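Ticket 3617 - Relanent teleop: gripper command lags operator input during demo recording
Component: teleop client / recorder
Status: Resolved
Reporter: Märta Wikström
Site: Rønning

Summary
Gripper open/close commands are logged late relative to arm pose. Arm motion follows the hand controller normally. Demos recorded in the simulator on the tray and container task replay with the fingers closing after the wrist has already started to lift.

Environment
Relanent teleop client, September build. Clorent simulator, wrist view on. Dosex hand controller, wired. Same operator for all sessions.

Steps to reproduce
1. Load the two-container tabletop task.
2. Start recording and wait for the armed prompt.
3. Approach the pink container with the fingers open.
4. Pull the trigger and start the lift as soon as the operator view shows contact.
5. Replay the demo open loop from the same start state.

Expected: replay grips before the lift.
Observed: replay lifts with the fingers still apart. Offset between trigger event and logged gripper command is almost 535 ms. Arm pose offset is under one tick.

Log, first pass
Swapped the controller cable. No change. Ran the client with the wrist view off to rule out render load. No change. Slowed the operator down and asked for a pause before each lift. Replays then look correct, but the offset in the file is the same, so the pause only hides it. Not accepted as a workaround, as it puts dead time into every demo.

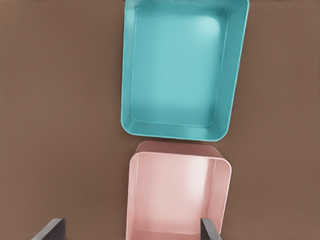 Can demos recorded with the late gripper channel be kept for training?
They can be kept if the raw trigger events were saved. Shift the gripper channel to match the trigger timestamps, replay, and discard any demo where the replay fails. Files without raw trigger events should be recorded again.

Log, second pass
Trigger events reach the client on time. Delay is added between the client and the recorder. The gripper channel goes through a smoothing filter meant for the old spring-loaded handle. The filter is on by default after upgrade, and the settings page shows it as off. Config file on disk says gripper_filter = 3. Setting it to 0 by hand and restarting the client removes the offset. Restarting the recorder alone does not.

Fix
Default changed to 0. Settings page now reads the value from the config file - before, it showed a cached one. Shift script added to the recorder tools folder, run with --dry first.

Verification
Märta re-recorded the task on 2 machines with the fixed build. Trigger and gripper command land in the same tick on both. Open-loop replay grips before the lift.

Left open
Armed prompt sometimes shows before the first pose sample is written. Split into a separate ticket, low priority.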